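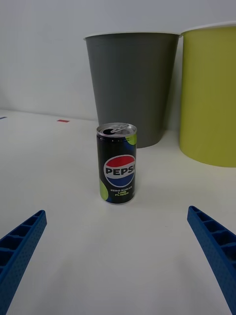
The Can That Wouldn't Let Go

By Elspeth Purves

The sorting arm at Pratau had put cans into bins all morning without trouble. Then, on run 18, it carried one over the gray bin, reported a clean release and swung away with the can still in its grip. The next move took the arm straight into the bin's rim.

What followed was three days of wonderful detective work! Junhao Cheng, who wrote the control code, suspected his own timing and went through it line by line. Kimie Shimada went after the hardware - soft ribbed fingers that bend around whatever they hold - and she was the one who found it. A sticky film of dried soda had built up on one fingertip. The motor opened all the way, the software saw an open hand, and the can just hung there.

So the arm had been checking its motor and never its grip. Cheng's fix is lovely in its plainness: after each release, the wrist camera takes two looks between the fingers, and if anything is still there, the arm stops where it is. Shimada added a wipe-down to the start of every shift.

The rim has a small crack in it now. They've kept the bin in use, and in May the team plans to try the same check on glass jars, with a shield around the table.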